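4.2. Lo que cambia en la planta tercera (y lo que no)

Voy a contar esta parte en primera persona porque estuve allí y me parece raro fingir lo contrario. Pasé 21 turnos en el hotel Valusa, casi todos de mañana, empujando carros cuando me dejaban y estorbando cuando no. Mi idea al entrar era medir minutos por habitación, y los minutos están en la sección 5, pero lo que más anoté en el cuaderno fueron conversaciones de pasillo. ¡Páginas y páginas!

El equipo de pisos sabía desde octubre que Tarkusitz, la empresa que lleva la limpieza, quería pasar al robot la retirada de objetos olvidados: todo lo que queda en la habitación cuando el huésped se va y que hay que quitar antes de aspirar el colchón. Sobre el papel es la tarea perfecta para automatizar, porque es repetitiva, obliga a agacharse y no le gusta a casi nadie. Yo también lo pensaba. Luego me puse a hacerla con Natália Matoušek, que lleva media vida en pisos, y vi que mientras recogía iba decidiendo cosas: esto se guarda, esto se tira, esto se baja ya a recepción porque van a llamar en diez minutos preguntando por ello. Esa decisión no aparece en ninguna hoja de tareas (la busqué, de verdad) y tampoco en el pliego que Tarkusitz nos pasó.

Con la automatización el reparto queda así: el robot levanta el objeto y lo deja en una bandeja junto a la puerta, y la camarera clasifica las bandejas al final del pasillo. Se agachan menos, y eso lo agradecen todas, sin excepción. Pero ahora clasifican sin haber visto dónde estaba cada cosa, y resulta que el sitio importaba mucho. Un cargador enchufado es un olvido; el mismo cargador en el borde de la papelera, vete a saber. Natália lo resumió mejor que yo: «Antes entraba y la habitación me lo contaba. Ahora me llega una bandeja muda». Desde entonces pedimos que cada bandeja lleve una nota con la posición original, y las consultas a recepción bajaron, aunque con 3 pasillos no me atrevo a sacar porcentajes.

El otro cambio es de horario. Ezekiel Brannigan, el encargado de planta, organizaba antes el turno por habitaciones, y ahora lo organiza por esperas: quién anda cerca cuando el robot se para y pide ayuda. Fijamos un límite de 30 segundos sin avance antes de avisar a una persona. A mí me parecía un margen generoso. A las camareras les pareció una interrupción constante, sobre todo a última hora de la mañana, cuando coinciden las salidas. Varias me dijeron que preferían vigilar ellas mismas y acercarse cuando les viniera bien, y creo que tenían razón: el aviso sonoro las convertía en ayudantes de la máquina (la palabra es de ellas, y la decían con bastante guasa).

Para hablar de todo esto sin ocupar habitaciones usamos la simulación, con 100 episodios y un dormitorio casi vacío. Escogimos objetos planos y apoyados en el borde del colchón, como la caja de juego de la figura 3, porque son los que en el hotel generaban más discusión sobre por dónde agarrarlos. Enseñé varios episodios en la sala de descanso y fue, con diferencia, la sesión más útil del estudio. Enseguida empezaron a opinar sobre el ángulo de la pinza y sobre si convenía acercarse a la caja desde el lado o desde los pies de la cama. Whitfield, que programa las trayectorias, salió de allí con dos hojas llenas. De esas dos hojas proceden los cambios de aproximación que describo en 4.3.
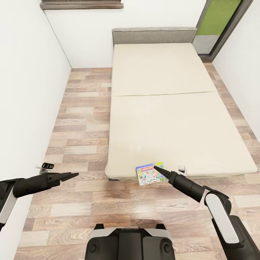

Figura 3. Episodio simulado de retirada de objetos: pinza derecha junto a una caja de Monopoly en el borde del colchón.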